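Section 4. Setting Up the Work Board and Blocks

4.1 Before you begin
The Clidura board is made of glued maple strips. Differences in color between strips are natural and do not affect use. Read this section in full before placing the board on the bench.

4.2 Placing the board
1. Clear the perforated bench top and wipe it with a dry cloth.
2. Lower the board flat onto the bench. Do not slide it across the holes.
3. Leave a margin of bench surface on every side of the board.
4. Press each corner in turn. If the board rocks, lift it and check for debris underneath.

CAUTION: The large board is heavy. Two persons are required to lift it.

4.3 Setting out the blocks
1. Take the blocks from the Penus storage box and inspect each one for splinters or chipped paint.
2. Stand the yellow hexagonal blocks upright, with a flat hexagonal face on top.
3. Place the remaining shapes in the far half of the board. Exact spacing is not important – a scattered arrangement is acceptable.
4. Keep the near half of the board clear. 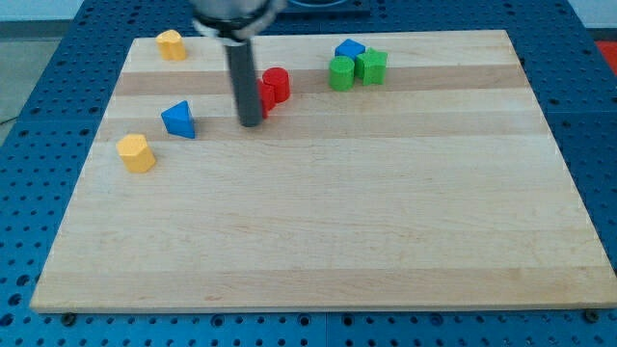 NOTE: Blocks may touch one another, but should not be stacked at this stage. Stacking is covered in Section 5.

4.4 Care and storage
Wipe the board along the grain after each session. Apply a thin coat of Mushi board oil every March and let it dry overnight. Do not soak the board or the blocks.

Store all pieces indoors, away from radiators. Replacement blocks may be ordered under part number 686. Damage should be reported in writing to Rasa Rozīte, Equipment Office.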